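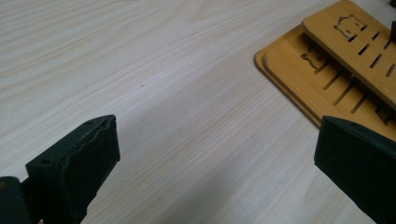

4. Oiling the table top

4.1 Wipe the top with a dry cloth, always along the grain. Remove every small crumb or dust grain before you open the oil.

4.2 Shake the Gurklow oil (article 3415) and pour a little on a cotton cloth.

4.3 Spread a thin layer – also along the grain – and wait two hours.

4.4 Rub away the rest with a clean cloth.

Note: Pale wood can become slightly darker after the first layer.

Caution: Oily cloths can catch fire by themselves. Put them in water before disposal.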